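Will a robot do the dishes by 2030?

Oslow
Our shop in Cledville trialled a parts-sorting arm in March. It needed a bloke beside it all shift. Dishes are harder.

catlow744
Disagree. Sorting is solved, sinks are next.

Oslow
Solved where? Ours jammed 7 times before smoko on the Monday.

Weerakoon
I'd pay over 1860 for one that could clear a sink unsupervised. Haven't seen it.

catlow744
You're judging by old gear.

Oslow
Show me a full sink, start to finish, no edits. Then I'll talk. 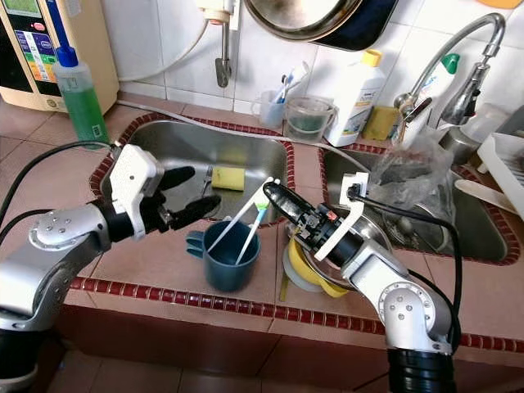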